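Reviews > Tools > Computer Repair

Groritell 40-piece PC service kit, used on an old Dell desktop

I bought the Groritell kit to replace a tin of odd screwdrivers that had built up over the years. The plan was to take a second-hand Dell desktop down to the bare board, clean it, and build it back up with more memory and fresh paste on the processor. That's a fair test for a kit like this, as a desktop needs a bit of everything: long reach for the board screws, something flat and soft for the connectors, and decent tweezers for whatever falls down the back.

The kit comes in a zip case with elastic loops. There are two handles, one full-size and one for precision bits, a run of bits, a flexible shaft, a pair of tweezers, two plastic levers, a brush and a small screw tray. The case is stiffer than it looks and stands open on the bench without flopping shut. The loops are tight at first. After a couple of weeks they had eased enough to get the bits out with one hand.

Handles first. The larger one is good. It has a free-spinning cap and enough weight to sit properly in the palm. The bits are held by a magnet, and a strong one - I had no bits left behind in a screw head, which was a regular thing with my old Plarnberg set. The smaller handle is less good. The collar is smooth metal and hard to grip if your fingers are at all greasy from old paste.

The crosshead bits fit cleanly and show no rounding so far. The hex and star bits are fine too, though I've used them less. The flat bits are a touch thick at the tip for small slots. I ended up using one from the old tin instead.

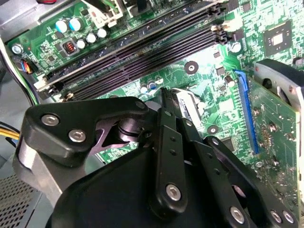 Memory is the easiest upgrade on these machines and needs no tools beyond your fingers, but old slots collect fluff and the brush in the kit is useful for that. The bristles are soft and long enough to reach down into a channel without pressing on the contacts. I went along each slot dry, end to end, then opened the latches and did the corners. It sheds a little. I picked out two hairs the first time and none since, so I'd suggest giving it a good flick over the bin before you start.

The plastic levers are the best part of the set. One has a hooked end and the other is a flat wedge, and between them they'll shift most cable connectors without you having to pull on the wires. Both are still straight. The ones in the Doucet kit I had before bent within a month and left white marks on everything.

The tweezers are average. The tips meet, they aren't too sharp, and the spring is about right. They're uncoated metal, so keep them well away from a board with power to it. I'd have liked a second pair with an angled tip.

The flexible shaft I could do without. It twists before it turns, and on a tight screw you feel nothing at all. The ordinary extension would have done the job, and there isn't one. That's the main gap in the kit. With a deep case you want a straight extension to get past the power supply and its cables, and you have to buy it separately.

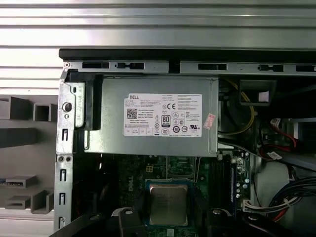
Cleaning the processor is outside what the kit covers, as there are no wipes and no paste. I used lint-free cloth and alcohol, and a tube of Grolby paste I already had. The flat wedge is handy for lifting off the thick dried stuff round the edge of the lid before you wipe. Go gently and keep it away from the socket.

The screw tray is magnetic and has raised dividers. It holds the screws from one desktop with room to spare, but the magnet is only under the middle section, so the outer ones slide if you knock it. A bigger magnet would have cost very little.

One more complaint: the bits are marked with the size in tiny grey lettering on a silver shank. Under a bench lamp I can read it if I turn it the right way. There's a printed chart inside the lid but it doesn't quite match the order the bits arrived in. I moved them to suit the chart, which took a few minutes on a Saturday, and it's been fine since.

Good: large handle, plastic levers, strong bit magnet, the case.
Not so good: no straight extension, small handle slips, bits hard to read.

Four stars out of five. I've put the old tin in the shed, apart from the one flat screwdriver.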